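Liya Tekleab has sold used cars for 16 years, and she still checks every one of them with her own hands before it goes to the front of her yard, Endale Motors. I visited her in July, when the business was slow and she had time for my questions.

"People look first at the paint," she told me. "I look at the tires. If the four tires are from four different makers, the last owner was saving money everywhere."

She does not like to talk customers into a bigger car. A small hatchback with one owner and a full service book is, for her, the best purchase for a young family.
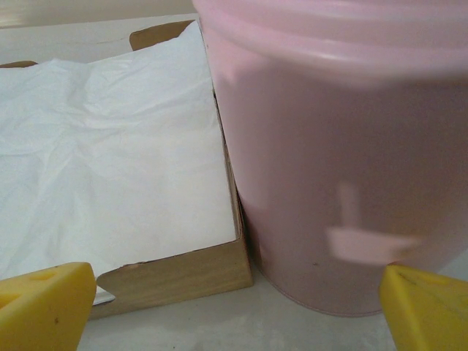 "Also you must drive it cold," she continued. "When the seller has warmed the engine before you come, ask to return in the morning."

Her colleague Adanech Berhe takes care of the paperwork. She told me that of the 56 cars offered to them this spring, they refused 16 for missing service records. "The owners were angry with me," she said. "But I cannot sell a story, I need the stamps."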